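Search this site Go

2013-04-27
By Yee-man Chien, Miltia Press Office

Miltia Introduces New Mascot for Gekau Snack Line

Miltia today presented Willum, a cartoon heron that will appear on all Gekau rice crackers sold in the United States beginning in July. The character replaces the lettered logo and was chosen from 362 entries.
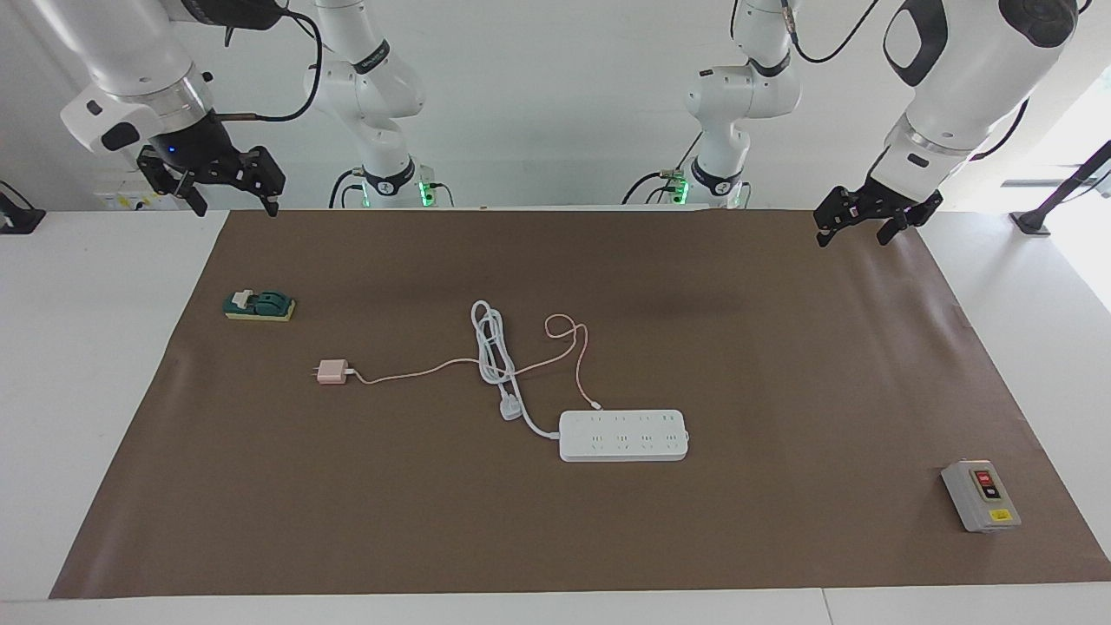

Power strip, charger and switches on brown paper.

Willum will be introduced in 435 grocery stores — with in-store tastings at 10 of them. Packaging was designed by Hsieh Studio.

Contact: Miltia Press Office, Suite 1708
© 2013 Miltia. All rights reserved. Back to top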